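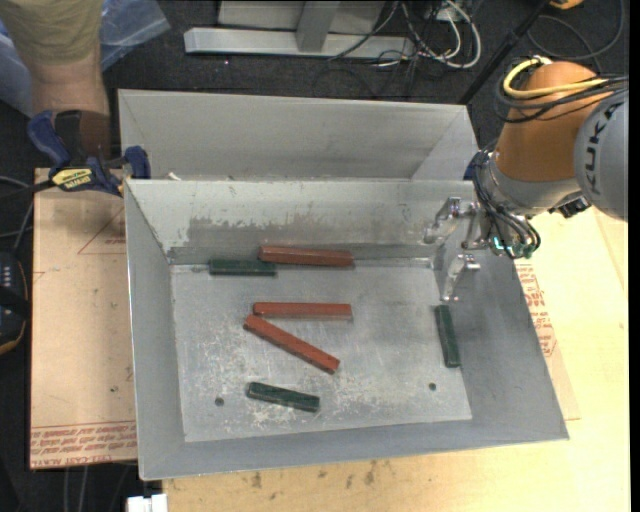

Subject: Re: [ruddock-playgear] Metal bins or plastic tubs for the long blocks?
Date: 16 February 2019

Alby Whitcombe wrote:

> Hi all,
> We've been given a great heap of the long rectangular blocks by the
> Vumdale people (500 of them, mixed colours, some longer than others) and
> our plastic tubs are splitting at the corners. Has anyone gone over to
> grey sheet-metal bins, the sort with sloping sides and an open top? I
> can get Vesel ones secondhand but the paint is pretty ordinary inside
> and a couple have holes in the bottom. Are they worth the bother, or
> should I just buy more tubs? Also, do you keep your colours separate?
> Cheers, Alby

Hi Alby,

Yes! Get the metal ones. I switched in July and I'm never going back to tubs. I had the same trouble you've got with the corners, plus the lids went missing one by one until I was using tea trays.

Don't fuss about the paint. The floor of a bin like that gets scratched to billy-o whatever you do, all whitish and mottled, and the walls scuff where the blocks land against them. If it's only the finish, leave it alone. I did one with a spray can over the holidays and it looked gorgeous until the first lot of bricks went in. Do run a thumb (gloved, please) along the top rim, though, and take a file to anything sharp before kids or anyone else's knuckles get near it.

Small round holes down near the edge of the floor are no drama either if you're keeping long blocks in there. Little pegs are another story. I put a bit of old cork tile under my peg bin and that fixed it.

The sloping sides are the part I really like. Things slide down towards the middle and you can see what you've got, even with only half a dozen blocks left in the bottom. The one catch is that they never lie straight! Tip in a few reds and greens and you'll have one along the back, a couple nosed up against each other and one turned sideways against the slope. I used to line them all up at the end of the day. Gave that away pretty quickly.

As for colours, I keep the red and the green together. My greens are shorter than my reds so it's easy enough to tell which is which by feel, and people building walls want both lengths to hand anyway. I keep a second bin pushed up close behind the first for overflow, and when I'm sorting I work from the front one to the back one. If you do that, check the gap where the rims meet, it collects every scrap of paper in the building.

Where it does get annoying is weight. Our Ruddock shelves are rated to 300 kilos a bay and I still wouldn't put a full bin above knee height -- mine live on a low bench and stay there.

How deep are the Vesel ones, do you know? The Trisoreck bins I've got are a touch deep for the littlies to reach into. And if there are any going spare after you've had your pick, put me down for two. I can bring the trailer.

Cheers for now,
Jo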